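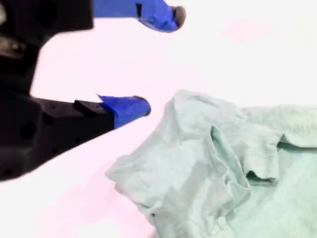
Gripper open beside the shirt, from the folding set.

Folding set: collection notes and what changed this round

The Sotholm bench has moved from rigid objects to cloth. The new set covers one task, folding a light garment on a white table with two arms, and is meant as training data for the Darix policy. The goal for the first release is 300 accepted episodes. The count stood at 100 when these notes were written, and collection continues through November.

An episode starts with the garment dropped on the table from a low height and ends when both arms are back at their rest positions. The operator drives both arms by hand through the leader pair. There is no scripted motion in the set. If a grasp fails, the operator tries again inside the same episode, and the failed try stays in the record. The earlier block-stacking set cut these out, and the policy trained on it had no idea what to do after a miss. It would close on air, lift, and carry on with the rest of the task.

Cloth makes misses more common. A flat layer gives the fingers very little to close on, and the useful places to grab are folds and edges that change from one drop to the next. Operators are asked to go for a raised fold or a loose edge first and to close slowly.

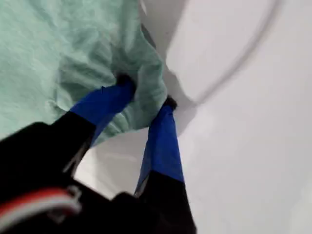 Closing speed is worth the trouble because of how the action record is built. The recorder stores the commanded finger position and the measured one at every step. With a rigid block the gap between the two is a clear sign of contact. With one or two layers of thin jersey the gap is small enough to be lost in servo noise, and the only dependable evidence of a grasp is in the wrist view. A fast close leaves very few steps between open and shut, so the model gets few labeled examples of the part that matters most.

Three rules came out of the first batch:

Do not drag the garment by a single layer for longer than needed. Lift first, then move.

Keep the second arm still while the first is closing, unless it is holding the cloth down.

If the garment slides off the table, end the episode and mark it "lost". Do not reach after it.

The second rule has been the hardest to keep. Operators who are comfortable with the leaders tend to move both hands together, as they would when folding laundry at home. The result looks smooth on playback but gives the model two changing contacts at once, and the early training runs on Sestico handled this poorly. Episodes with an arm pinning the cloth while the other works are fine and should make up a good part of the set.

Labels are kept short. Each episode gets a start condition (crumpled, half open, flat), a result (folded, partial, lost) and a free text line. Earlier versions of the form had 12 fields and the later ones were mostly blank. The free text line is now the place for anything odd, such as a cable catching on the cloth or an arm that needed to be homed again.

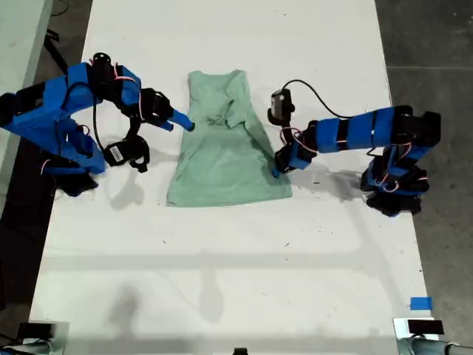 Santoro wrote in after the last issue to ask why flat starts are in the set at all, given that a garment dropped on a table almost never lands that way, and whether the effort would be better spent on more crumpled starts.

The answer is that the flat starts do a separate job. A crumpled episode has to pass through something close to flat before the folding can begin, and operators get there by many different routes. By the time the shirt is open, a long part of the episode has been spent and the folding itself is short. Flat starts give the model clean examples of the second half. The planned mix is 75 flat starts out of the 300, with the remainder split between crumpled and half open. The share may drop if the held-out tests show that the policy is waiting for a flat garment that never comes.

A related point is the order of collection. The first 100 episodes were recorded in blocks by start condition, and this turned out to be a mistake. Small changes in lighting and in the camera mounts lined up with the blocks, so a simple classifier could tell the start condition from the table background alone. From here on the start condition is drawn at random before each episode and shown on the operator's screen. The older episodes will be kept but given a lower weight in training.
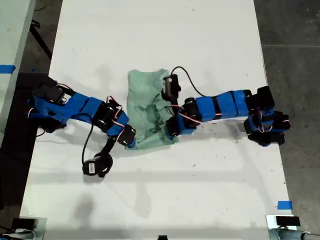
Calibration is checked at the start of each session and again after any break. The check takes a few minutes: each arm touches a fixed set of points on the table, and the recorder compares the joint readings with the stored ones. If any joint is out of range the arm is homed and the check is repeated. Sessions without a passing check at both ends are held back from the release until someone has gone through the playback by hand.

Time stamps were also tightened. Camera and joint streams now share one clock, and episodes with a gap in any stream are flagged on upload. The gaps found so far were short and came from the same USB hub, which has been replaced.

Known problems still open: the recorder drops the free text line if the operator types past the end of the box, and the "partial" result is used too loosely. For now, "partial" means at least one full fold was made and held after release. Anything less is to be marked as a failed fold in the free text line until the form has a proper entry for it.

Requests for early access to the first 100 episodes can go to the Sotholm bench address. The files come with the labels and the calibration logs — the training code for Darix is kept separately and is not part of this release.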